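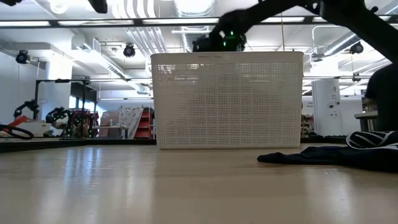

Pleson is looking for people who do laundry for a living, or who have done enough of it at home to have opinions, to come to our open day in May and tell us where the robots fall short. We have held two of these visits before, and both times we invited people who already liked robots. They clapped. One of them asked when he could buy one. It was a pleasant afternoon and we learned very little from it. We would like a harder audience this time, the kind who looks at a black arm poised over a white plastic basket, with a heap of dark clothing still lying on the table beside it, and wants to know how long the rest will take.

My name is Consuelo Varela. I ran the back end of a hotel laundry before I came here, and I was hired partly to be difficult. I have sat through a lot of automation demos. Most of them used the same folded towel. I am not going to promise you that ours is better, and if you come expecting a machine that will put your department out of work, you may find the day slow.

Who we want

Hotel, hospital and nursing home laundry staff, current or retired. Laundromat attendants. Dry cleaning counter and pressing staff. Parents and carers who handle the wash for a household of any size. You do not need to know anything about robots, and if you build them yourself, please leave the place to somebody else.

We do want people who will say "that was bad" out loud in a room with the engineers in it. If you tend to be polite and then complain in the car, this may not suit you.

What you will do

1. Arrive at 10 a.m. at the Sárközi building, side entrance. Coffee is in the hallway. Máté Szabó will take you in and go over the floor rules, chiefly where you can stand and where you can't.

2. Watch the arms work on a mixed load. By mixed I mean what really turns up in a hamper: shirts, underwear, socks that may or may not have a partner. You will have a plain sheet of paper and a pencil. Write down whatever bothers you. Please don't grade it on effort.

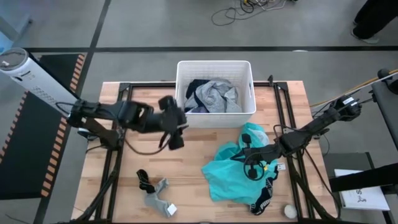 3. Bring out your own load. We ask every participant to bring a small bag of clean clothes from home, nothing precious. Fitted sheets are welcome. So are things with hooks, drawstrings, or one sleeve inside out. Stavros Rallis, who leads the engineering side, gets no advance look at the bags. That was my condition for writing this notice.

4. Sit down with Noémi Farkas for an interview. She will ask what you would let a machine like this do at your job and what you would keep away from it. "Nothing" is an acceptable answer to the first part, and she will write it down.

What you will get

A payment of $300 for the day, lunch, and parking. You are paid the same whether you loved it or walked out before lunch. A copy of the notes goes to everyone who took part, including the parts that make us look foolish. I have asked for this in writing and got it.

What you will not get

A job, or a discount on a robot. There is no robot for sale. Some of you will have seen a flyer for the Grasero trade show that called our system "ready for the home." I did not write that flyer and I do not agree with it. Come and form your own view.

Some practical points

You will be on your feet for part of the morning on a hard concrete floor, so wear shoes you can stand in. Chairs can be set out, just ask. There are cables on the floor in places. Your hands and your clothes may be filmed, your face will not be, and you can say no to filming and still take part. Participants must be 18 or over.

There are 10 places. Last time 389 people wrote in, mostly students, and we picked badly. Please don't send a resume. Send a few lines on what laundry you do, how long you have done it, and the last machine you were promised would save you time and didn't. Mark the message "Pidora open day" and address it to Hicham Abdel Hamid at the front office. He answers everyone, including the people we turn down.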